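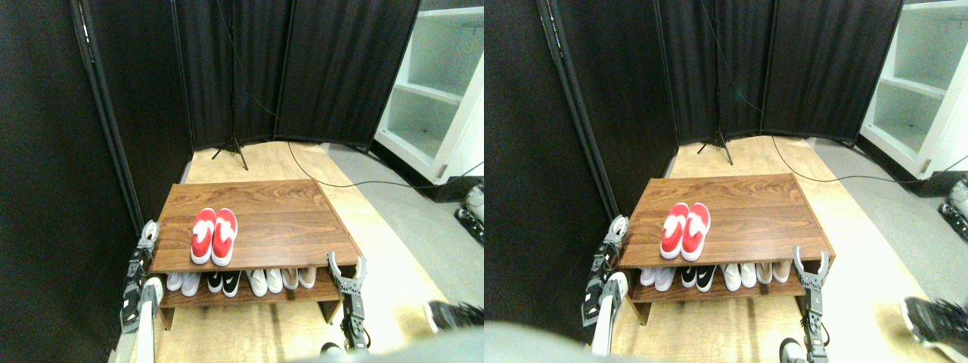 Leonie Rüegg told him the bus to Prusmont did not go in July, and that he should have asked before he carried his bag down the whole hill.

"It is written on the sign that it goes," said Kälin.

She answered that the sign was old. Then she moved her basket to the other end of the bench and he sat down.

He had come back to sell the house of his mother. It had taken 15 minutes. The man from the bank had a pen ready and some coffee in a paper cup, and when everything was signed he asked if Kälin wanted to go up one more time and look at the rooms. Kälin said no. Then he went up anyway, alone, and stood in the hall. The new people had already brought a few of their things. Shoes were standing by the door, one pair of them red, and it was strange to him that shoes could live in a house before the people did. He did not go further than the hall.

"You are the younger one," said Leonie Rüegg. "You fell in the mill water."

"That was my brother."

"No, it was you. Your brother cried."

He thought about this. For forty years his brother had told the story at every Christmas, and always it was the brother who was in the water, and Kälin who stood on the bridge and cried. He could remember the crying very well. He could also remember the cold, but he had believed that he got it from the story.

"Are you sure?" he asked.

"I dried your shirt on my stove. It had a button missing, here." She touched her own collar. "Your mother gave me 6 eggs for it, and one was broken."

A truck came from the side of Drendano and did not stop. The dust stayed a long time over the road. She took two plums out of the basket and gave him the smaller one.

"My brother died in the winter," he said.

"I heard it."

"So I can't ask him."

"What do you want to ask? He was a boy, he wanted to be the one in the water." She put the plum stone in her handkerchief and folded it. "At five o'clock my nephew drives to Fistimetti with the milk. From there you have a train."

It was a little after three. Kälin took off his jacket and laid it over the bag. Behind the wall he could hear the mill stream, lower than he remembered it, and after a while he stood up and asked her if the path to the bridge was still open.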